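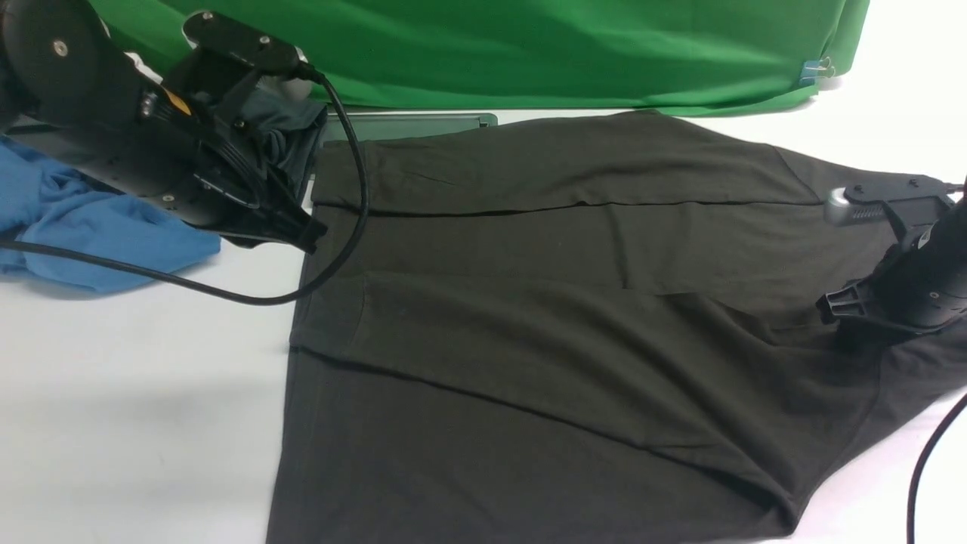 A dark cotton top on the white folding table, partway through its folds

About Skestora

Skestora is a wash, dry and fold laundry on Melnyk Street in Grirkport, and we have been looking after other people's clothes long enough to have grown rather fond of them. We wash everyday things: T-shirts, pajamas, school clothes, sheets, towels, the sweatshirt you live in from October until spring. We don't do wedding gowns or leather, and we'll happily point you toward someone who does.

How we got started

Our first shop was one narrow room with four washers, three dryers and a secondhand table that wobbled whenever anybody leaned on it. Most of the customers lived close enough to carry their bags over on foot, and plenty of them stayed to talk while we worked. We were only planning to wash and dry. Then a customer with a new baby asked whether we would mind folding hers too, and she told her sister, and by the end of that first winter we were folding for half the street.

When the unit next door came up we took it, knocked through, and gave most of the new space to folding. There are 262 households on our regular list now, and last month we finished 3,655 pounds of laundry, which was our busiest October yet. The wobbly table is still with us. It holds the coffee pot.

The folding room

If you visit, please do come and look at the folding room, because it's the part we are proudest of. We like a white tabletop. Dark cotton shows up beautifully against it, and so does any stray lint or a missed spot, so we can catch it before it goes into your bag. Each order has the table to itself until it is finished, and the socks are paired last (we do our best with the socks!).

We get asked about T-shirts more than anything else, so we may as well tell you. A shirt goes down flat and gets smoothed out from the middle. The sides come in, the sleeves are laid back along the body, and then the whole thing is folded up into a rectangle that will sit on a shelf or stand up in a drawer. Soft old cotton likes to wander while you're folding it, and a big shirt sometimes needs to be opened up and begun again. We don't mind that. If you prefer yours rolled, or folded in half the way your mother did it, write it on the bag tag and that is how they'll come home.

Towels are folded in thirds unless you ask otherwise. Fitted sheets are folded as well as fitted sheets can be.

What we wash with

Our house detergent is Stomero, the unscented one, and we use it on every load unless you bring in your own. We keep darks with darks and wash them cool, inside out if they have printing on the front. Nothing of yours ever shares a machine with somebody else's things - that has been the rule since the four-washer days and we have never been tempted to change it.

Coming to see us

Bags dropped off before ten in the morning are ready the following afternoon. We'll wash anything from 10 pounds up, and a bag packed to the top usually weighs about 40. Bigger jobs, such as linens for a guest house or team uniforms at the end of a season, are welcome with a couple of days' warning. Anything over 200 pounds, please call first so that we can set aside the machines.

Pickup and delivery covers Grirkport and the roads out as far as the old mill. Tell us if you have a gate or a shy dog.

We're at the corner of Melnyk Street, next to the shoe repair, with parking behind the building. The bell on the counter works if you press it firmly.

Page last updated November 8, 2019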